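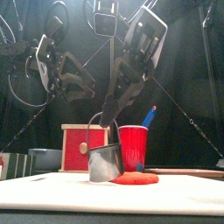
Fig. 3.1 Small metal bucket with wire handle, red plastic cup behind.

Chapter 3
Things That Hold Things

In this chapter
Why a container is the shape it is
Handles, rims and tapers
Plastic or metal – picking one for the job
Project: the Sindeck pail

Key words: taper, rim, ear, bail, ridge, nesting, capacity

Start with a bucket. Any bucket. One from the laundry, the one by the back door with pegs in it. Fill it halfway with water, lift it by the handle, walk across the room. Now do the same again holding it by the sides. Harder, colder, and probably wet socks. The handle is doing a lot of work for a bit of bent wire.

Most of this chapter is about that sort of thing. Ordinary containers, the ones you stop noticing by the age of five. Somebody had to decide how tall, how wide, what the lip should do, where your fingers go.

The bucket in Fig. 3.1 is short and slightly tapered. Silver body, thin black wire handle that rises well above the rim. Keep that height in mind, we come back to it in 3.2. The cup has a rolled rim and faint ridges on the side. Also in 3.2.

3.1 Where the shape comes from

Taper first. A tapered container is narrower at the bottom than at the top. Two empty ones of the same size will usually sit one inside the other – this is called nesting. Straight-sided ones won't. Good for shops, good for trucks, good for the cupboard under the sink.

Taper costs you something though. Narrower base, so easier to knock over. And less room inside than a straight cylinder of the same height and top width. Designers trade one off against the other all the time and you will too, in the project.

Try it: find three containers at home that nest and three that don't. Sketch each from the side. Label top width, base width, height. Measure in milimetres, not centimetres.

3.2 Rims and handles

A cut edge is weak and often sharp. Roll it over and it gets stiffer, and kinder to the mouth or hand. Run your thumb around a paper cup, then a plastic one, then a paint tin. All rolled or folded somehow. Ridges down the side do a similar job for a thin wall, plus a bit of grip.

A hooped handle on a bucket is called a bail. It is fixed at two points, often through small loops or tabs called ears. Things to check on a bail:

Height. Too low and your knuckles hit the rim, or whatever is in the bucket.
Thickness. Thin wire is light and cheap, but it digs into the fingers when the load is heavy.
Pivot. If it swings freely the bucket hangs level. If it sticks, the bucket tips and you wear the contents.

Kiran Dhillon's Year 8 group tested bails for the Clurkeck workshop book. They wrapped thin wire handles in rag, hose and tape, then loaded the buckets with sand. Hose won easily. Rag slipped. Tape went sticky in the sun and no one wanted a second turn.

3.3 Metal or plastic

Metal – tough, copes with heat, dents instead of cracking. Can rust if the coating goes. Noisy. Plastic – light, cheap, comes in any colour you like. Some kinds go brittle outdoors after a few summers. Neither is the right answer untill you know the job. Ash from a fireplace? Metal. Juice at a kids' party? Plastic is fine, wash it and use it again.

Talk about it: Shahzad wants a bucket for feeding chooks. Left outside all year, carried twice a day, kicked now and then. Which material, what sort of handle, and does it need to nest? Give your reasons to a partner and then swap sides.

Before you go on

Sketch a bail and label the ears.
Write one good thing and one bad thing about taper.
Name a container at home with a rolled rim and say what the rim is for.
Bring one clean empty container to the next lesson. No glass please.

The Sindeck pail project starts on page 387. Read the safety notes for tin snips first, they are on the page before.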